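I've become slightly obsessed with making cordial, and June is entirely to blame. The elder on the lane behind us went mad with flowers, I picked a bagful on the way back from the post office, and by bedtime I had sticky elbows and a pan of syrup steeping under a tea towel. That was 41 bottles ago. I'm running out of people to give them to!

The basic method is so easy that I'm cross I left it this long. You make a syrup, put something that smells lovely in it, add a lot of lemon and a bit of citric acid, wait a day, strain it, bottle it. My first batch used the recipe off the back of a Grasholm muslin bag and it was far too sweet for me (my teeth hummed). I've since gone down to 400 g of sugar to 430 ml of water, and I like it much better, though it doesn't keep as long and has to live in the fridge. 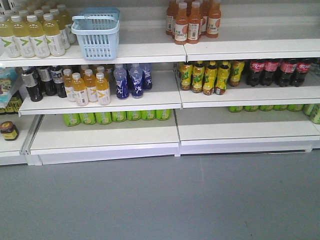
After elderflower I tried rhubarb. If you can get the thin pink stalks, do, because the colour is ridiculous, a proper sunset in a jug. Mine came from the Farnar allotments, where there's a table by the gate with an honesty tin and whatever people have too much of. Chop it small, cover it, keep the heat very low and don't squash it through the sieve however much you want to. Squashing makes it cloudy. It still tastes fine cloudy, I've drunk plenty of it.

Gooseberry was next, and gooseberry is my favourite so far. Sharp, green, a bit like the boiled sweets my gran kept in the car. I put two heads of elderflower in at the end and the two together are just wonderful with very cold fizzy water.

I also had a flop. Cucumber and mint sounded so elegant and came out like the water from a vase. I'd chopped the mint to bits and left it overnight, so next time it'll be whole sprigs and an hour at most. Or I'll give up on cucumber, I haven't decided.

Bottles, then. I'd been saving old ones all spring and soaking the labels off in the sink, which is a horrible job. Then I found the swing-top ones at Schwaiger, the kitchen shop up the steps from the bus station, and bought more than I could comfortably carry home on the 51. Wash them in hot soapy water, rinse, and dry them out in a low oven. Take the rubber seals off first. I forgot once and the kitchen smelt of bicycle tyres until the morning.

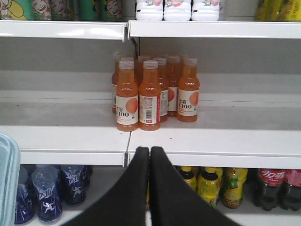
Now I'm looking at orange. I know it's the wrong time of year for the really good ones, but I had a bitter orange and bay drink at Café Ditenano last month and I've been thinking about it ever since. It was dark and marmaladey, with something almost peppery at the end. My plan is to use the peel of four oranges and the juice of two, plus a lemon, with three bay leaves from the pot by the back door. Pith off, all of it, even the fiddly bits.

Blackcurrants should be ready in a few weeks too, and there's a bush at the end of the garden that the birds haven't noticed yet. I've put a net over it just in case.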